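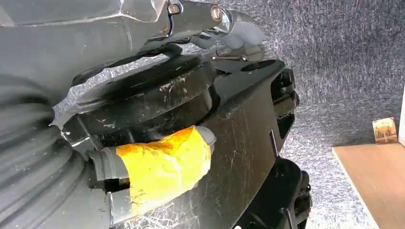
Two hex bolts, a cable and some chipped black paint.

From: Shamim Bangash
To: Limholm Tool Library list
Subject: Re: Seized bolts and what to do with the old ones

On Saturday Renuka wrote:
> I've finally got the rear guard off the trailer but two of the bolts
> rounded off and I had to cut them. The rest came out with a lot of
> swearing. Can I clean them up and put them back in, or should I be
> buying new? Also, is there any point in the penetrating oil from
> Gekis or is it all the same stuff?

Renuka,

Bin the ones that fought you. If a bolt has been heated, hit or leaned on with a long bar, you don't know what the shank has been through, and a replacement costs less than a coffee. The ones that spun out by hand after the first half turn can go back in if the threads are clean. Run a nut down the full length with your fingers. If it binds anywhere, out it goes.

On the rounded heads, check what you had on them. Most of our loan spanners are 12-point and they will chew a rusty head in one go. The library has a set of six-point sockets in the blue tin on the second shelf, and they go out far less often than they should. Tap the socket fully home before you pull. A lot of older trailers around Limholm also have a mix of metric and imperial fasteners after years of repairs, so try both before deciding that a head is worn. A 19 mm will sit on a 3/4 inch head well enough, but plenty of the other near matches won't.

As for oil, I've used the Gekis one and the Carkix one and couldn't tell you which was which. Time matters more. Spray it, leave it overnight, spray it again in the morning and then try it. Tighten a fraction first – it often breaks the rust better than going straight for undone.

When you buy new, match the grade marking on the head and buy the washers at the same time. The fastener place in Cheema sells loose by weight and will let you bring in an old one to compare. I did the whole drawbar and both guards on mine for $80, galvanised, and had enough left over for the jockey wheel clamp. Don't mix stainless bolts into galvanised brackets if the trailer lives outside near the water. The zinc goes first and you'll be doing it all again.

Touch up any bare metal before you reassemble. Wire brush, wipe with metho, cold gal, let it dry properly. Chips around the edge of a bracket are where mine always started.

The torque wrench is out on loan until the 18th. If you can't wait, I can lend you my own, but it only goes up to 80 Nm, so check what your bolts need first.

Cheers,
Shamim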